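Television Industry and Audiences
Unit 6 handout: The daytime talk show and how it gets canceled
Instructor: Zofia Michalski

Read this before the May session. Bring the two clippings from the course folder.

1. What the press release says

When a daytime show is dropped, the announcement tends to use the same four or five sentences. The host is "pursuing new projects." The network is "proud of the work." The decision was "mutual." Treat every one of these as a claim made by somebody with a reason to make it. Mutual decisions do happen, but I have read a lot of these releases and I would like to see one where the show was doing well.

Our main case is Holta, the afternoon hour that was sold to stations on the promise of live music and kitchen segments. Its release blamed "a changing daytime landscape." Landscapes do not cancel shows. Station groups do, when they decline to renew, and the release never mentions a station.

2. Ratings, and what they leave out

Students like ratings because they look like facts. They are estimates, and a household with the set on may have nobody in the room. Ask three things of any figure quoted in a story about a cancellation:

Which viewers are being counted? A total audience number and a number for the age group advertisers pay for can point in opposite directions.
Compared with what? Down from last season, or down from premiere week, when everybody looks?
Who gave it to the reporter?

Holta's producers told the trade papers the show had "grown every month." It may have. Growth from a very low start is still growth, and it still may not pay for a house band.

3. The format

A standard hour of this kind is booked as 60 minutes and runs well short of that once the commercials are in. The opening monologue and desk chat take up 15 minutes on a good day. Guests get what is left, and the cooking or household segment goes near the end, where stations could cut away for local news without much complaint.
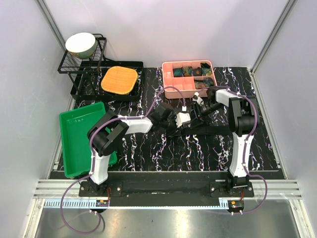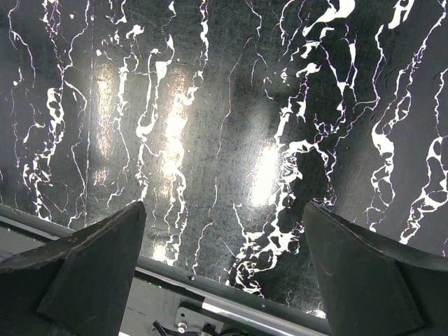 Black surface with marble-like streaks, in both views.

Vojtěch Mikuš argues in the assigned chapter that the household segment is "the honest part of the hour" because something gets made. I don't buy it. The segment is the easiest part to sell to a sponsor, and the dish was finished before the host walked over. His stronger point is about pacing: a host with busy hands asks shorter questions and interrupts less. Watch the Flandum clip with the sound off and see if you agree. I half do.

4. The musician as host

Producers keep trying this. The theory is that a performer brings an audience along. Evidence is thin. People who buy a ticket to hear someone sing for two hours have not agreed to hear the same person interview a dermatologist at three in the afternoon. Montoya lasted 40 episodes. Plundberg lasted 50 and was called a success by the company that owned it.

What does survive is the music, when anyone keeps the tapes. Clearances are the usual obstacle. Be careful with fans who say a show was "ahead of its time." They mean they liked it.

5. For discussion

Pick one cancellation story from the folder and mark every sentence that has no named source. What remains?
Does a host's next job, announced the same week, tell us anything about who knew what and when?
Mikuš treats daytime viewers as loyal. Does his chapter show this, or assume it?

Written response: two pages, no plot summaries of episodes. If you quote a press release, say that it is one.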